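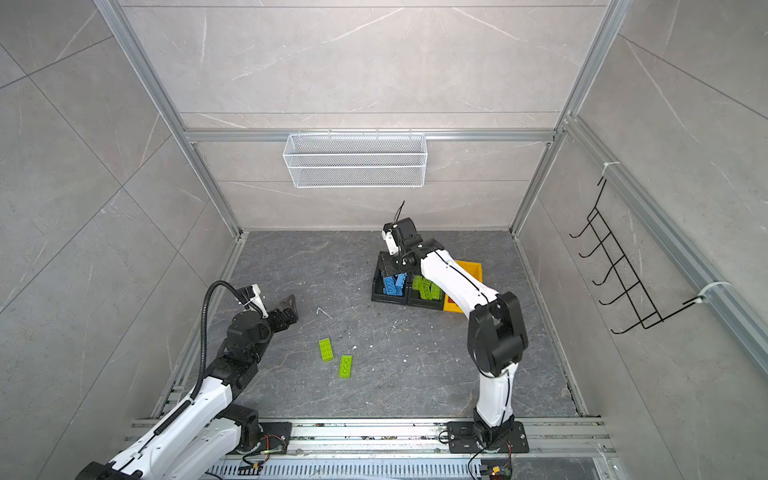

Re: [vinstead-bricks] Three bins, one color each: can we settle this?

From: Benjamín Zapata
To: vinstead-bricks
Date: 2019-10-29

Gisela Garrido wrote:

> After the August swap I think the case is made. One color per bin,
> blue, lime and red, bins side by side on the floor where everyone
> can reach them. No lids, no labels, no dividers. We got the Batlow
> lot put away in 37 minutes and nobody had to ask where anything
> went. Compare that with the parts drawers, which took us a whole
> evening and two arguments.
>
> I'd like to make this the standard for the lending sets from now
> on. If there are objections, please say so before I order more bins.

Gisela, I object, at least until somebody shows me the other half of the job.

Putting away by color is fast. I've never disputed that. You look at a brick, you see that it's blue, you drop it in with the blue ones. My trouble starts when somebody comes back and wants a particular blue brick. Then they have a pile of blue on blue on blue, and every edge disappears into the next one. I tried it at home with a tub of 1000 mixed pieces from the Domínguez donation, sorted your way, and then asked my daughter to build the small bridge from the sheet. She tipped the bin out on the rug before she'd finished the first row. So we had sorted, and then we had unsorted, and then I was on my knees.

The 37 minutes also leaves out the checking. Who went back over the piles? I've packed enough lending sets to know that the time goes into the last few pieces, and those are usually on the floor.
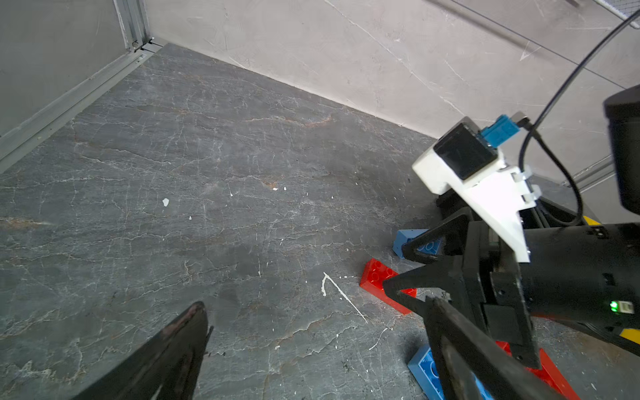 Which brings me to working on the floor at all. I know it's roomy and I know our tables are too narrow. But a small piece that bounces is gone until you sweep, and some floors are much worse than others. Dark stone with white and rusty-orange veins running through it, and little white flecks scattered all over, is about as bad as I can imagine for finding a white one-stud plate. Blue or lime you'd spot, fine. Our lending sets have plenty of white and gray in them, so a trial with bright colors doesn't tell me much about those. At the very least put down a plain sheet. An old bedsheet would do, and you can pick it up by the corners and pour.

I do like the open-fronted bins. I'll give you that without a fight. Being able to reach in from the front beats digging down into a tub. What I don't like is how people fill them. Once the heap gets up to the lip, things slide out as soon as anyone reaches in, and then you're back to the floor.

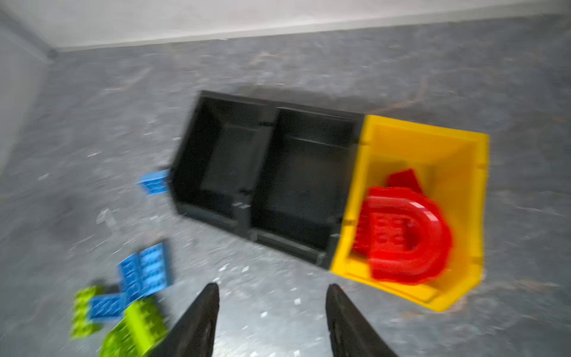

I'd also want to know what happens with the odd big parts. Arches, slopes, wheels, doors. If color is the only rule, a large arch goes in with the little bricks of its own color and sits on top of them, or worse, underneath. The Cladell set has four of those great chunky ones and they took up half a bin by themselves when I tried it. I ended up putting them in a bag, which is a second rule, and I notice that everyone who sorts by color ends up with a second rule and doesn't mention it.

Then there's size. Somebody (I think it was you) wrote last spring that kids can pick out the right size by eye once the colors are apart. Maybe older ones can. 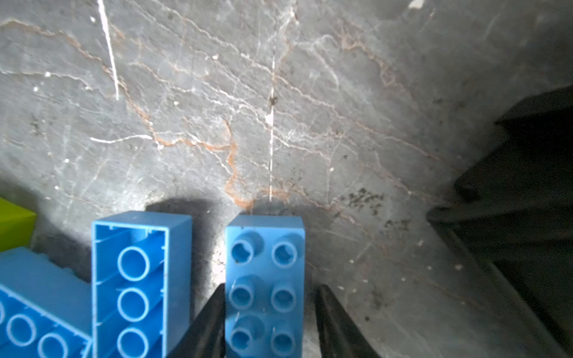
Try sorting by size yourself on a pile that's been dumped out and not straightened. Bricks don't land politely with the studs up for you to count. With a light blue two-by-three sitting studs up, sure, you read two rows of three and you're done. The one lying next to it with its hollow side showing takes a second look, as you're going by the tubes inside. I'm used to it and I still slow down. Give that to a six-year-old with a whole bin of the same blue and I don't believe the "by eye" claim.

What I'd accept: color bins for putting away at the end of a session, when everybody is tired and wants their coat. Before a set goes out on loan, it gets split by size on a table and checked against the sheet. Two steps. Slower, yes.

And please hold off on ordering bins until someone has timed a full round, put away, find, build, put away again, with the Cladell set and its arches left in. I can bring mine to the next meeting. I'll bring a bedsheet too.

Does anyone still have the kitchen scale? It isn't in the Batlow box.

Benjamín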